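Home | Stories | Workshop | People | Contact

08/01/2018
By Natalina Zuccaro

Enikő Oláh looks after the two-arm packing cell at Riltcombe, and she starts each shift with the fingers. "I open and close each gripper 30 times without any packet," she says. "If one finger comes late, I hear it before I see it."

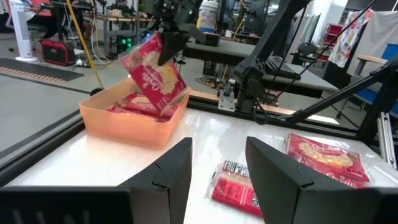

The finger screws she checks by hand, with the short key. She learned this in December, when one screw became loose and she was searching two days for a fault in the software. "I was a little ashamed," she says.

Cables take more of her time. A wrist cable must have enough loop for the full turn, but a loop too big will catch on the packets -- or on the other arm.
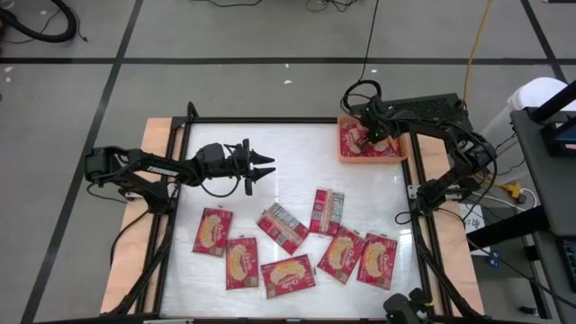

She moves every joint slowly to its limit and watches the cable, never the arm. After that comes the bin position. It may be wrong by 2 millimeters, and she would like less.

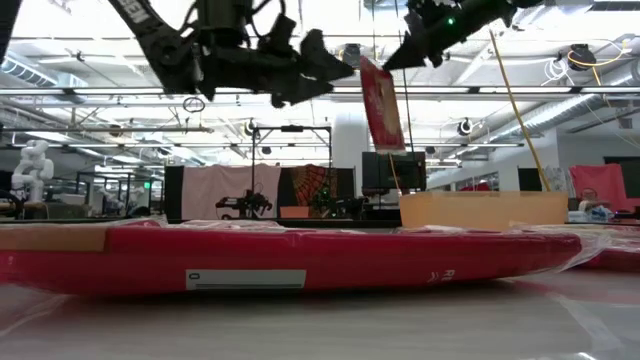
Her colleague Silviu Bogdan wants to change the fingertips on a fixed date. Enikő prefers to look at them first. "We still discuss it," she says, and goes to find the short key, which Silviu has borrowed.

Previous | Next | Back to Stories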